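Power strip

A power strip is a row of electrical sockets in a single housing, fed from one wall outlet by a flexible cord.

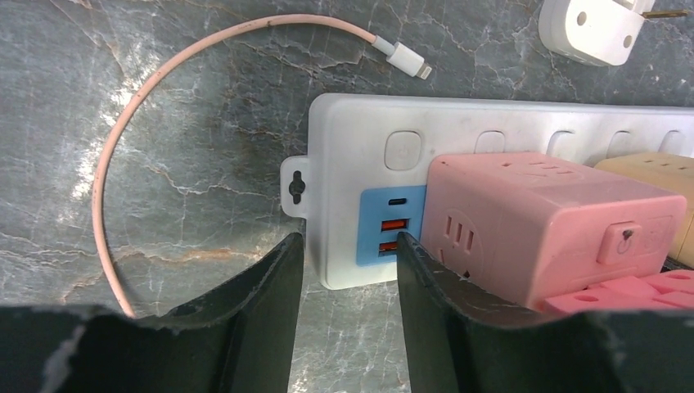 Most housings are molded plastic. A switch at one end disconnects all the sockets together, and many recent models add USB ports for charging phones. Strips meant for wall mounting have keyhole slots, which slide over the heads of screws.

The rating applies to the strip as a whole. A unit rated at 15 amperes on a 125-volt supply can carry 1875 watts, shared among everything plugged in. Heaters and kettles can use most of this on their own. Strips should not be plugged into one another.

A plug adapter changes the shape of the contacts only. It does not convert voltage.

See also: Extension cord; Surge protector; Plug adapter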